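The left arm started clicking again on Tuesday, and I could not have been happier, because I finally had an excuse to take the whole thing apart.

Some background for anyone new. I look after a two-armed tabletop cell at Hastton, a small shop where we teach arms to pick up little things and put them into boxes. Officially the cell has a number. Everybody calls it Cai. I've had my hands in Cai since September, and I have learned more about screws from it than from any other machine in my life (and I once rebuilt a bread slicer).

So, the clicking. It came once per sweep, always when the left shoulder swung out past the middle of its travel. My first guess was the servo. I hate it when it's the servo. I got the arm parked, cut the power, waited for my usual slow count and then moved the joint by hand with my ear right up against the housing, which probably looks ridiculous from the doorway. Nothing in the gears! Smooth as butter. But when I held the base with my other hand I could feel the mount give a tiny bit against the rail.

Two of the base screws had backed out. You couldn't see it, you could only feel it, and with a link that long a hair of play at the bottom is a big wobble at the gripper. I took out all of the screws on that side, cleaned the threads, put a drop of medium thread locker on each and ran them back in crosswise, a little at a time. Then I did the right base too while the tools were out. I always do both. If I only do one, the other one comes loose the following week out of spite.

Next, cables. This is my favorite part, and I know how that sounds. The cable has to have enough slack that the wrist can turn all the way without pulling, but if you give it too much it'll find a finger to snag on. My method is to put the arm in its longest reach, lay the cable along the link, add a loop over the gripper end, and only then close the tie. Snug, never crushed. You should be able to slide the cable through the tie if you pull like you mean it. I used to put on lots of ties because it looked tidy, and all that did was move the bending to one short stretch, and we lost a cable that way. Now it's one tie on the link and a nice fat curve.

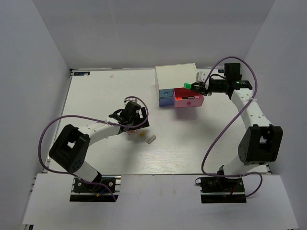 Orathai Limsakul
Cell technician, Hastton

With the mounts tight and the purple cables looped the way I like them, it was time to find home again. Any time a base has been off its screws I treat the old zero as garbage. I send each arm to its rest pose, check it against the little printed jig that Ledau made for us, and nudge the offsets joint by joint starting at the shoulder. Shoulder first, always. If you start at the wrist you end up chasing your own corrections all the way down and then all the way back up again.

Left shoulder needed 2 degrees. That's a lot! It explains why the left gripper had been landing short on small pieces and I'd been blaming the finger pads. (Sorry, finger pads. You were fine.)

Then the fun bit, the box test. We put out a blue box, a pink one with a red top and a bigger white one, scatter some small pieces on the board and let the arms go at it. I like the pieces small, only a few centimeters across, because big pieces forgive you. A tiny yellow cube does not forgive you at all. The right arm had a green piece in its fingers up over the pink box while the left one hung open above the rest, and I stood there grinning like I'd built the thing myself.

I ran 40 picks per arm at slow speed and listened the whole time. No clicking. The left arm dropped 2 and both were pieces lying at a mean angle near a shadow, so I'm putting those down to the lighting for now and will fuss with the lamp later. After that I went up to normal speed and left it running while I wrote up my notes.

A few things I want to remember for next time:

Mark every base screw with a paint pen across the head and onto the mount. Then a loose one shows at a glance. I've been meaning to do this for ages.

Wipe the rail before the base goes back on. I found a crumb of old thread locker under there, and it would have tilted the whole mount.

Check the plugs at the base after any cable work. They can feel seated when they're only most of the way in.

I'm setting the next full check at 900 cycles, which may be too often, but I'd like to see whether the thread locker holds before I trust it. The folks over at Grultura go a lot longer between checks on their pair. They also have heavier mounts, and I am a little jealous of those.

If you run a similar setup and have a better way of routing the wrist cable, please leave a comment. I'm thinking of trying a softer sleeve on the left arm first, and I still have to order more ties.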